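Call for Participants: Trial Operators for the Toltar Simulation Kit
Narnik is looking for people to test its robot arm practice software before release in June. 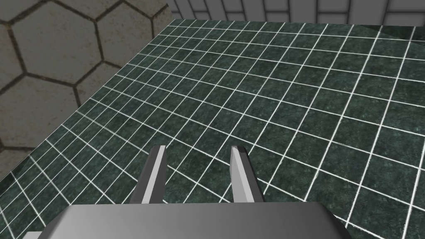 What the work involves
You will steer a simulated two-finger gripper over a gridded tabletop, using the hand controller that comes in the kit. Each session has 100 short tasks: reach, grasp, lift, place. The software logs your movements and your completion times. After each session you fill in a one-page form on the controls, the camera view and the written instructions.

Who can apply
Adults with normal or corrected eyesight and a desktop computer with a dedicated graphics card. No background in robotics is needed. Left-handed applicants are welcome, as the controller can be set up for either hand.

Time and pay
Participants complete 4 sessions from home, each lasting up to two hours. The fee is $358, paid after the last form is received. We ship the kit and cover return postage. The kit must come back in its original case.

How to apply
Write to Doaa Ragab in the Toltar trials office and give your computer model, operating system and shipping address. Put reference 569 in the subject line. Technical questions go to Said Tawfik, who can be reached by phone from 9 a.m. to noon.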